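How to Do a Dragged Sand Finish on an Inside Wall

Posted 24 Jul 2019

Okay, so a few of you asked about the wall finish after my last post, and I kept typing the same answer into emails, so I'm putting it all in one place. I learned this from Annatjie Mthembu, who has been doing walls since 1984 and can drag a whole wall while holding a conversation. I can't. I need quiet and a podcast I've already heard.

What you'll need

Drywall primer (tinted close to your top color)
Sand-finish paint or thin sand plaster
A wide, stiff brush you don't love
A roller with a thick nap
Painter's tape, drop cloths, a bucket of clean water
A piece of scrap board for practice

I buy my sand paint from Dernix, but any brand with fine grit will do. Skip the coarse stuff! I used it in our hallway in March and took the skin off my elbow every time I carried laundry past.

Prep the wall

Fill your dents, sand them flat and wipe the dust off with a damp rag. Dust is the big one. I rushed this on my very first wall and the paint rolled up into little worms under the brush. Then prime, and leave it overnight even if the can says you can go sooner.

Before you commit to a color, paint a big sample on both sides of a corner and live with it for 2 days. The same paint can look like two different cans depending on where the window is. I had my heart set on a tan called Trekutis Clay and it was gorgeous on one side and plain mud on the other, so I went a shade lighter and was much happier.

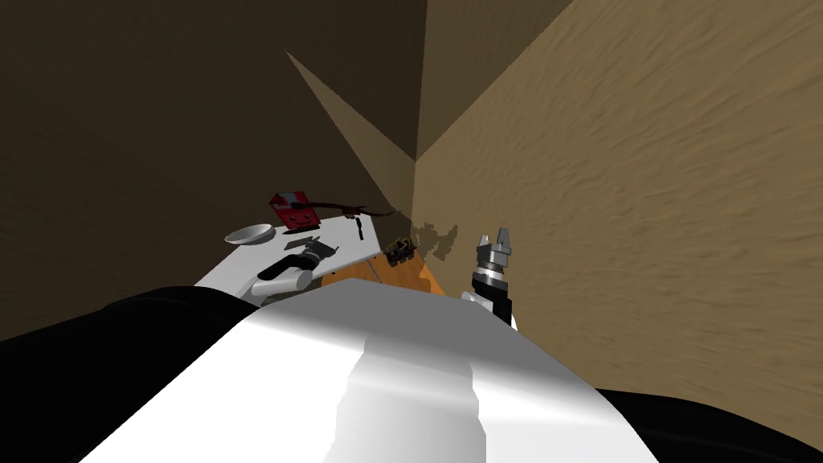

Tan on both sides of the corner, dim and brownish at left and lit up with fine sandy streaks at right.

If you've got strong light coming in from the side, it's going to show every ripple you make. I love that, personally. If you don't, thin the coat a bit and use a softer brush.

Roll and drag

Work in strips as wide as you can comfortably reach. Roll the paint on thick, then put the roller down right away and pull the dry brush sideways through it in one long stroke, corner to corner if your arms allow. Keep the pressure light. Wipe the brush on a rag after each pull or it clogs and starts smearing instead of leaving lines.

Overlap the next strip while the edge of the last one is still wet. Small strips, quick hands — that's the trick on hot days.

For corners, do one wall and let it dry fully. Tape it off, then do the other one, starting your stroke in the corner and pulling out. My neighbor Bheki Buthelezi tried both walls on the same afternoon and had to scrape a lumpy ridge out of the corner with a putty knife (sorry, Bheki).

Drying and touch-ups

Give it a full day before you lean anything on it. For bald spots, dab on a little paint with a small brush and flick it sideways in the same direction as the lines around it. Save some paint in a jar and write the color name on the lid, you'll want it later.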